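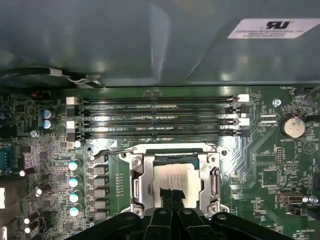 Unser Projekt hat angefangen mit einer gebrauchten Workstation, die seit dem Umzug der Werkstatt im Regal stand. Die Aufgabe war, den Rechner zu öffnen, den Bestand aufzunehmen und zu entscheiden, ob er als Rechenplatz für den Kurs noch taugt. Beim Speicher war die Bestandsaufnahme schnell gemacht: alle vier Steckplätze auf der grünen Hauptplatine sind leer. Die Verriegelungen sind abwechselnd weiss und schwarz, und zwischen den Plätzen liest man auf der Platine Bezeichnungen wie «DIMM1 CPU1» und «DIMM2 CPU1». Der Prozessor sitzt dagegen noch in seinem Sockel unter dem Metallrahmen.

Start Projekte Kurse Werkstatt Archiv Kontakt

Projektbericht, Januar
Von Laine Urbonaitė, Gruppe mit Bogdan Zamfir und Saulius Navickas. Betreuung: Damian Wyss

1. Ausgangslage

Die Werkstatt Dotville bekommt regelmässig alte Geräte aus Büros. Die meisten werden zerlegt und die Teile sortiert. Herr Wyss wollte wissen, ob man aus einem solchen Gerät mit einem Budget von 600 Franken einen brauchbaren Arbeitsplatz machen kann. Es soll darauf das Zeichenprogramm Flilelier laufen, das wir im zweiten Semester benutzen. Für grössere Zeichnungen braucht dieses Programm viel Arbeitsspeicher, und deshalb war der Speicher für uns der wichtigste Punkt.

2. Vorgehen

Zuerst haben wir den Rechner vom Netz getrennt und die Seitenwand abgenommen. Wir haben mit Erdungsband gearbeitet, auch beim blossen Anschauen. Saulius hat das Protokoll geschrieben, Bogdan und ich haben abwechselnd die Teile kontrolliert.

Die Kabel haben wir an ihrem Platz gelassen. Am Rand der grauen Metallabdeckung läuft ein schwarzes Kabel, das mit einem kleinen weissen Clip befestigt ist. Beim ersten Versuch wollten wir die Abdeckung ganz entfernen – das war ein Fehler, und wir haben dabei viel Zeit verloren. Für den Einbau von Speicher ist es nicht nötig.

Danach haben wir eine Liste mit 14 Positionen gemacht und jede Position mit «vorhanden», «fehlt» oder «unklar» bewertet. Unklar blieb am Ende nur der Zustand der Pufferbatterie.

3. Auswahl der Speichermodule

Bei der Reihenfolge der Bestückung waren wir uns nicht einig. Bogdan wollte mit den Plätzen mit schwarzer Verriegelung beginnen, ich mit denen mit weisser. Priit Rimkutė vom Ersatzteillager hat uns geraten, die Farbe nicht zu interpretieren und zuerst das Handbuch zu suchen. Das haben wir gemacht, aber das Handbuch fehlt in der Werkstatt, und wir warten noch auf eine Kopie.

Wir haben zwei Angebote verglichen. Der Händler Dudek verlangt für Speicher und eine Festplatte zusammen 534 Franken, mit Rückgaberecht. Bei Garo wäre der Speicher billiger, aber die Lieferung dauert länger und geöffnete Packungen werden nicht zurückgenommen. Wir empfehlen das Angebot von Dudek, sobald der genaue Modultyp bestätigt ist.

4. Offene Punkte

Den Rechner haben wir noch nicht eingeschaltet. Ohne Speicher hätte ein Start uns wenig gesagt. Vor dem ersten Test müssen wir noch die Wärmeleitpaste besorgen und den Kühler kontrollieren. Auch die Frage der Garantie für das Netzteil ist noch nicht beantwortet.

Ein neues Gerät mit ähnlicher Ausstattung würde die Werkstatt nach Auskunft von Herrn Wyss 3000 Franken kosten. Der Vergleich ist nicht ganz gerecht, weil unsere Arbeitsstunden nicht gerechnet sind, aber der Unterschied ist trotzdem gross. Die Bestellung kann im zweiten Semester erfolgen. Die Liste mit den Positionen liegt im Ordner der Gruppe, die Seitenwand und die Schrauben sind in der Schachtel neben dem Rechner.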